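マイクロファイバークロスと天板の手入れ よくある質問

Skandineのテーブルおよび拭き取り用クロスについて、問い合わせの多い項目をまとめた。対象は塗装仕上げまたは樹脂仕上げの天板である。無塗装の木材、オイル仕上げ、天然石は対象外とし、それぞれの取扱説明書に従うこと。
最終更新:10月8日(木)

クロスについて

Q1. マイクロファイバークロスと綿のふきんは何が違いますか。
繊維の太さと断面形状が異なる。マイクロファイバーは極細の合成繊維を束ねたもので、繊維間の隙間に水分や油分、細かい粉じんを取り込む。綿は吸水量に優れるが、皮脂や油膜を薄く伸ばしやすい。飲み物をこぼした直後の吸い取りには綿、日常の拭き上げにはマイクロファイバーが適する。

Q2. 目付はどの程度のものを選べばよいですか。
当社のテーブル用クロスは310 g/m²である。これより薄いものは乾きが早く、ガラスや鏡の仕上げに使いやすい。厚いものは保水量が増える反面、固く絞らないと天板に水筋が残る。

Q3. 表と裏で色が違うクロスは、使い分けが必要ですか。
色の違いだけでは判断できない。両面のパイルの長さを指で確かめ、長い面を水拭き、短い面を乾拭きに使う。長さが同じであれば、片面を汚れ落とし用、もう片面を仕上げ用と決めておくと取り違えが減る。

Q4. 縁取りのあるクロスで天板に傷がつくことはありますか。
縫い代の硬い製品では、強く押しつけると光沢面に細い擦り傷が出ることがある。縁が内側に入るように折り、平らな面だけを当てる。品質表示のタグは使用前に切り取る。

折り方と拭き方

Q5. 折って使うのはなぜですか。
手の圧力が均等にかかり、未使用の面を順に出せるためである。四つ折りの場合、裏表を合わせて8面が使える。汚れた面で拭き続けると、取り込んだ汚れが天板に戻る。

Q6. 拭く順序を教えてください。
次の順で行う。
1 小物を天板から下ろす。下ろせない場合は片側に寄せ、半面ずつ作業する。
2 乾いた面で砂ぼこりや食べかすを取り除く。
3 固く絞った面で、奥から手前へ一方向に拭く。
4 角の丸い天板では、最後に縁に沿って一周させる。
5 乾いた面で水分を取る。

折ったクロスは、使い始めるまで天板の中央に置いておくと左右どちらの手でも取りやすい。

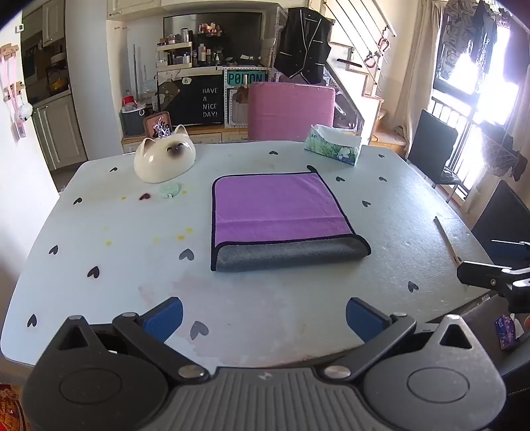

天板の中央に置いた折りたたみ済みのクロス。表面は紫、縁取りは黒。

Q7. 陶器の器や額を置いたまま拭いてもよいですか。
推奨しない。陶器の底は釉薬がかかっていないことが多く、引きずると天板に線状の傷がつく。必ず持ち上げて移動する。額は倒れると角が当たるため、先に片づける。ティッシュ箱は底が濡れると紙が弱り、印刷の色が移ることもあるため、天板が乾いてから戻す。

Q8. 拭いたあとに筋が残ります。
水分過多、洗剤の残留、柔軟剤の付着のいずれかが原因として多い。水だけで洗い直したクロスを固く絞って拭き、続けて乾拭きする。改善しない場合はクロスを交換する。

天板の染みとシール

Q9. 黄色い染みが落ちません。
カレー粉やターメリックの色素、油の酸化、接着剤の変色などが考えられる。まず中性洗剤を溶かしたぬるま湯で湿らせたクロスを4分間当て、こすらずに拭き取る。湯の温度は37℃を目安とし、50℃を超える湯は使わない。塗膜が白化するおそれがある。ターメリックの色素は光で退色する性質があるため、洗浄後に薄く残ったものは、日の入る部屋で使ううちに目立たなくなる場合がある。

Q10. 赤やピンクの染みはどうですか。
果汁、食紅、化粧品、インクで処置が異なる。果汁と食紅は中性洗剤、化粧品は油分を含むため台所用洗剤を薄めたものを使う。油性インクにはエタノールが有効だが、塗装を侵すことがある。天板裏の目立たない箇所で試し、変色やべたつきがないことを確認してから使用する。原因が分からない場合は、中性洗剤から始める。

Q11. メラミンスポンジは使えますか。
使用しないこと。研磨によって汚れを落とすものであり、艶のむらが残る。つや消しの天板では、磨いた箇所だけが光って見える。

Q12. 天板に貼った装飾シールの上から拭いてもよいですか。
端が浮いていなければ差し支えない。シールの外側から中心に向かって拭くと端がめくれやすいため、中心から外側へ軽く動かす。ハート形のように先の尖った形は、先端から剥がれ始めることが多い。浮いた部分に水が入ると糊が溶け出し、周囲にほこりが付いて黒ずむ。

Q13. シールを剥がしたあとの糊を取りたいのですが。
ドライヤーの弱風で温め、指の腹で転がすようにして取る。残った糊には中性洗剤を含ませたクロスを当てる。金属のへらは使わない。長期間貼っていた場所は周囲と色が異なることがあるが、これは日焼けの差であり、洗浄では解消しない。

クロスの洗濯と保管

Q14. 洗濯機で洗えますか。
洗える。綿製品と一緒に洗うと糸くずを拾うため、ネットに入れるか単独で洗う。柔軟剤と塩素系漂白剤は使用不可とする。濃い色のクロスは、最初の数回は色が出ることがあるので分けて洗う。

Q15. 乾燥機は使えますか。
低温設定に限る。高温では繊維が硬化し、吸水性が戻らない。アイロンも不可。室内で干す場合は、重ねずに一枚ずつ広げる。

Q16. 交換の目安を教えてください。
使用回数では定めていない。洗っても手触りがざらつく、水をはじく、臭いが残る、のいずれかに該当すれば交換する。古いクロスは玄関や窓の桟の清掃に転用できる。ただし天板用には戻さないこと。

Q17. 濡れたクロスを天板に置いたままにしてしまいました。
直ちに外し、乾いたクロスで水分を取る。白い輪が出た場合は、風通しのよい状態で一晩置いて様子を見る。濃色のクロスから色が移った場合は、Q10の手順に準じる。

Q18. 椅子の張地も同じクロスで拭けますか。
合成皮革であれば、固く絞って使用できる。布張りの場合は表面の毛羽を起こすため、張地用のブラシを使う。天板用と椅子用のクロスは分け、洗濯も別にする。

上記の手順で改善しない染みや塗膜の剥がれについては、購入時の品番と、染みの箇所が分かる写真を添えてサポート窓口へ連絡のこと。品番は天板裏のラベルに記載している。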